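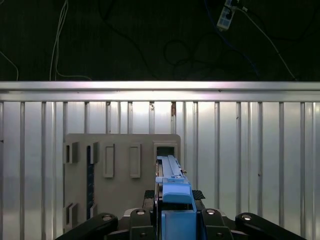 Zwischenbericht an die Geschäftsleitung, Rechtsabteilung Skadico
Freitag, 4. März 2022

Übernahme der Suler GmbH: Von den 206 Verträgen im Datenraum sind 56 noch nicht geprüft. In 23 Verträgen haben wir eine Klausel zum Kontrollwechsel gefunden, diese Partner müssen vor dem Vollzug schriftlich zustimmen. Die Kanzlei Leblanc hat den zweiten Entwurf des Kaufvertrags geschickt, offen bleibt darin die Höhe der Haftung.

Für die Marke Fuvuvine fehlt uns weiterhin der Auszug aus dem Register. Wir bitten um Freigabe von 900 Euro für die Übersetzungen.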